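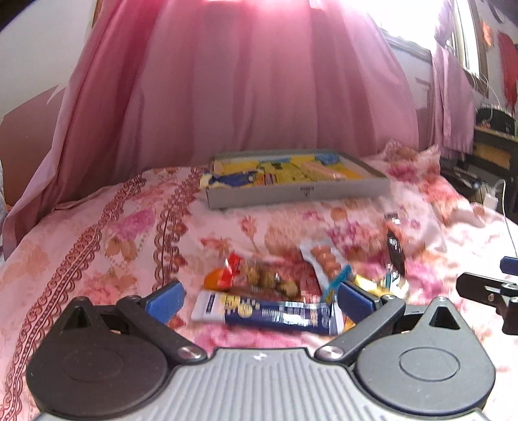
Can any home robot put small stuff back in a box yet?

Posted by dudura_dad, Mar 20, 2018

I'm looking for a straight answer from people who work with robots or follow them closely. My kids empty their snack and toiletry boxes onto the bed every day. Tubes, candy packets, shiny wrappers, all of it on a flowered bedspread. Somebody has to pick it up and put it back in the box, and it's usually me.

We have a robot vacuum and it does its job. Floors are handled. What I want to know is whether there is anything I can buy, or will be able to buy in the next couple of years, that can do the picking up. I don't need it to be fast. If it took half an hour and got most of it right I would be happy.

I saw a video from a company called Hayashi where an arm loads blocks into a tray and it looked easy. Blocks are not what I have, though. My budget is up to $4000 if it really works. I have basic tools and can follow instructions but I don't write software.

Also, would it help if I changed the bedspread to a plain one? My wife says no but I would like to know.

gripper_bench

Short version: no, there is nothing for sale that does this in a home, and I wouldn't expect it in two years.

I work on packing equipment at a plant in Sotdale. We have arms that put pouches in cartons all day. They do it well because the pouches come down a belt, one kind at a time, under lights that never change. When we switch to a different pouch, somebody spends most of a shift setting it up again. A bed full of mixed packages is a different job, and here is where it gets hard.

Clear and shiny wrappers. Depth cameras work by reading light that bounces back. Clear plastic lets some of it through and crinkled foil throws it off in odd directions, so the camera reports holes or bumps that aren't there. Put the bed near a bright window and it gets worse.

Soft packets. A tube is a fairly good object for two fingers. It has a shape and mostly keeps it. A half-full snack packet changes shape when you squeeze it, and the contents slide to one end. Squeeze too lightly and it drops. Squeeze too hard and you have crumbs.

Things touching each other. If one packet is lying partly on another, the software has to decide where one stops and the next begins. With loud printing on both it will often decide they are one thing.

The mattress. On a table, the fingertips can come down to a known height. On a bed the surface gives, and a finger that goes a little low will pinch the cloth along with the packet. Then you lift the bedspread and everything on it moves.

On your last question, yes, a plain cover would help. Printed flowers confuse the part of the software that looks for objects. So would a box with a plain inside. If the bottom of the box is covered in bright cartoon art, the machine has the same trouble when it tries to check what it already put in.

As for the video, count the different objects next time you watch one. In most of them it's one kind of block, and you don't get to see the tries that failed.

I do think it will come. People are training these systems now by recording a lot of human picking and placing and letting the software learn from that, and the results are better than what I saw when I started. But what works is still in labs with a person standing next to it. I would keep the $4000.

tinkerbox18

I disagree a little. You can get a hobby arm for about $400 and it will pick up a tube. I have the Billico kit, bought it last June. I put it on my desk and had it move marker pens into a tray. It got 18 in a row once.

You do have to put the pens in the same spots every time. I tried candy bars and it was bad at those. It's fun though and the kids would like it. The arm doesn't reach very far, so you would have to move it around the bed, and it needs a hard base or it tips. I clamped mine to a board.

It does need a little code but you can copy most of it from the manual.

dudura_dad

Thanks, both. So the answer for my bed is no for now. I'm going to skip the arm — if I have to put each packet in the same spot first, I might as well put it in the box.

I asked about the plain bedspread again and the flowers are staying. I'll check back on this when there is something that can handle the crinkly packets. If anyone sees one working in a regular house, please post it here.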